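Sorlow Community Kitchen Table
Progress report to the Brouwer Fund, second report
September 11, 2019

Hi everybody at the Fund,

You asked for four pages and a spreadsheet last time and I sent you nine pages and no spreadsheet, so let me start by saying the spreadsheet is attached and I've tried to keep a lid on myself. This covers everything from the end of the spring term through last week. If you only have five minutes, skip down to the money part and then the part about the stove.

Where we are

The short version is that the soup suppers are running every week, the cooking classes for new parents are full, and the pantry shelf is behind where I told you it would be. I'd give us a good grade on the first two and a so-so on the third.

We served 1,864 suppers between the last report and this one. I know that number because we hand out a paper ticket at the door and I sit down with the stubs at the end of the night (usually with my shoes off). It's more than I put in the plan, and a good chunk of that came in August, when the summer school lunches stopped and the regular school year hadn't started yet. I should have seen that coming. We ran out of bread two weeks in a row and had to send people home with crackers, which they were very nice about!

The suppers are still soup, bread, and something sweet. We tried adding a salad in June and it mostly came back to the kitchen. What people did want was a second soup without meat, so now there are always two pots going. The lentil one with lemon has turned into the favorite. I make it with way more cumin than the recipe says and I'm not sorry.

Moving the suppers to the Sturklow hall

This was the big change of the summer. The old room at the school had a rent increase coming and no place to park, and the Sturklow hall said we could have their main room and kitchen one evening a week for the same money we were already paying. We moved in July. It took two carloads and one very full pickup truck, and the folding tables were by far the worst of it.

The hall is better in nearly every way. There's a ramp. There's a real dishwasher with the pull-down lid. The bus stops right across the street, so we've started to see older folks from Skallov who couldn't get to us before. The one thing I miss is the light in the old room, which had windows down one whole side. The hall gets dark early and the ceiling lamps buzz. I've asked about new tubes and I'm told they're on a list.

We did lose some of our regulars in the move. I called the families I had numbers for, and mostly it was a matter of the walk being longer with a stroller. A few of them have come back since the school year started. I'd like to try a ride share for the winter and I've put a small line for gas money in the new budget.

Bowls, spoons and the rest of it

You paid for us to get off paper and plastic, and we're nearly there. I spent far more of my summer thinking about dishes than I ever planned to. We looked at heavy stoneware (lovely, way too heavy once you've got a stack of them), thin glass (no), and a lot of mismatched thrift store stuff, which I personally liked but which doesn't stack and drove the dish crew up the wall.

In the end we went for plain round bowls, all one kind, and 70 of them covers a normal night with one round of washing in the middle. The spoons came secondhand from a school cafeteria that was closing. We're still short on small plates for the bread, so that part is paper until at least November.

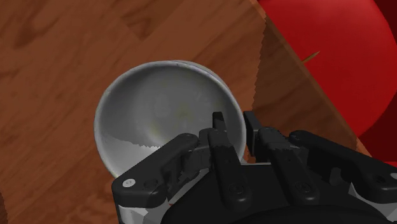 A plain, round, light gray bowl on a wooden tabletop.

It sounds like a small thing, but it has changed how the evenings feel. People sit longer. With the paper cups everybody ate fast and cleared out, and now we get folks staying through to the coffee and talking across the table. The kids carry their own bowls up to the window when they're done. We've had a few breakages and I've stopped jumping at the sound.

We also threw away a lot less. We used to put out four big trash bags at the end of the night and now it's usually one, plus the food scraps, which go to a neighbor with chickens.

Cooking classes for new parents

These started in May with one group, and now there are two. Each group meets for six weeks and cooks one dinner a session, plus something soft and plain that can be mashed up for a baby. We keep each group to 11 people, which is as many as fit around the counters without somebody getting an elbow in the ear.

What's working:

The recipe cards. We print them big, one side only, with everything measured in cups and spoons. People take them home and stick them on the fridge. I've had two requests for a set in other languages and I'd love to do that next.

Babysitting in the side room. This was your suggestion and it was a great one. Attendance in the first group was all over the place until we added it, and then it settled right down.

Letting people take the leftovers. We had a whole long talk about whether this would get complicated. It didn't.

What isn't working so well is the start time. We picked ten in the morning and that's smack in the middle of nap time for half the group. The next round will start at one in the afternoon and we'll see if that's any kinder. I also bit off too much with the fourth lesson, which was bread. You can't do bread in ninety minutes with babies in the next room. We're swapping it for flatbreads in a pan.

The pantry shelf

Okay, so this is the part that's behind. The plan was a shelf near the front door of the hall where people could take canned goods and dry stuff without asking or signing anything. I said it would be up by July. It's not up yet.

Part of it was the move, which ate every spare hour. Part of it was that the hall wants the shelf to have doors that lock when there's a wedding or a party booked, and I think that's fair, but it meant the open shelving we'd already priced was no good. We've now found a used cabinet with doors at a very decent price and it should go in before the end of the month. Meanwhile the donated cans are stacked in my hallway at home and I've hit my shin on them more than once.

I've also changed my mind about what goes in it. I had a long list with flour and dried beans on it. When I asked people at supper what they'd really use, I kept hearing the same things: peanut butter, cooking oil, coffee, diapers, dish soap. Oil and coffee cost more than beans do, so the shelf will be smaller than I planned but I think it'll get used a lot more.

The stove

I told you in the spring that the stove was on its way out, and that was at the old place. The Sturklow kitchen has its own stove, and it's a good one, but only three of the six burners light the way they should. Two big soup pots take up two of them, and that leaves one for everything else. We've been making the dessert at home and bringing it in.

The hall had somebody out to look at it and the repair quote came in at $1,000. They've offered to pay half, seeing as other groups use that kitchen too. I'd like your okay to move money from the room rental line, where we have some left over now that the rent increase never hit us, to cover our half. I don't need any new money for this, just a yes.

Money

The full numbers are in the attached sheet. We're under on rent and printing, and over on food, mostly from those August evenings and from the switch to two soups. The dishes came in a little under what you gave us and I've held the rest back for the bread plates. Babysitting is right on the line.

One thing I want to flag: the produce discount we had from the Skallov market ends this fall. They've been really good to us but the shop is changing hands and the new owners haven't said either way. If it goes, our vegetable bill goes up, and I'd be looking at more root vegetables and more cabbage through the winter. I've put both versions in the sheet so you can see the difference.

What's next

The cabinet goes in, and my hallway gets its floor back. The third class group starts, at the new time. We'll do one extra supper in November on the long weekend, with pie, and you're all very welcome to come and eat some. If you do, wear something you don't mind getting soup on, and please come hungry, I always make too much.

I still owe you the sign-in sheets from the May class. They're in a box with the aprons and I'll scan them this weekend. Could you let me know about the stove by the end of next week, if that's at all possible? The repair people are booking up and I'd like to get on their calendar before it gets cold.

Thank you, as ever, for being so easy to talk to about all this.

The coordinator, Sorlow Community Kitchen Table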